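Hodach Swap Room Reopens With More Clogs Than It Knows What to Do With

Jan 18, 2021

The shoe swap on the second floor of the old Hodach building opened its doors again this morning after a long winter break, and the first hour belonged entirely to plastic clogs.

Agustina Valdebenito, who has run the swap for Fukix Neighborhood Exchange since May, had asked residents to bring in sturdy winter footwear. Residents, having read the notice with great care, brought in clogs.

"I wrote 'boots' in capital letters," Valdebenito said. "I underlined it. I don't know what else a person can do with a pen."

By lunchtime the swap had taken in 23 donations, and the clog shelf was full while the boot shelf held two left boots of different sizes. Valdebenito said she would keep both on display for a week in case a very particular customer came by.
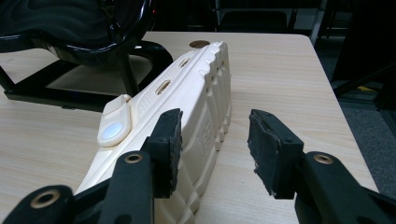

Every donation goes through the same check before it gets a ticket. Soles are looked over for cracks, insides are wiped out, and anything with a strap has the strap swung back and forth a few times. Straps are the weak point, according to Valdebenito, who has turned away clogs that looked brand new until the strap came off in her hand. Donors tend to take this personally. One asked for a second opinion and was given the same opinion by the same person.

Pale colors are the slowest to move. Last season the swap handed out every navy and green pair it had, while the white and cream ones sat until people with gardens took pity on them. Valdebenito has since tried calling them "oatmeal" on the tickets, with mixed results.

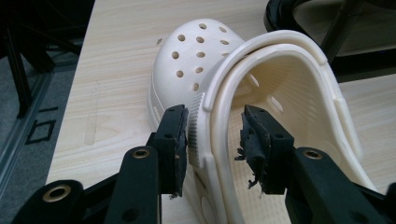 Shoes that pass are tagged by size and can be taken home the same day. No money changes hands. Visitors may take 2 pairs each without bringing anything in, although the sign at the door suggests, in a tone best described as firm, that they bring something next time.

Single shoes are not accepted. The rule was added last fall after a man from Hsu Street arrived with a bag of them and a plan to return for matches. He has not been back, and neither have the matches.

The rent is covered through the summer by a $1,000 grant from Dratico Savings, which also donated a bench for trying things on. The bench is popular, mostly with people who are not trying anything on.

The swap is open weekday mornings until noon, and on Saturdays until Valdebenito wants her lunch. Boots are still very much wanted. Clogs will be taken as long as there is room on the shelf, and the latest report from the shelf is that there isn't.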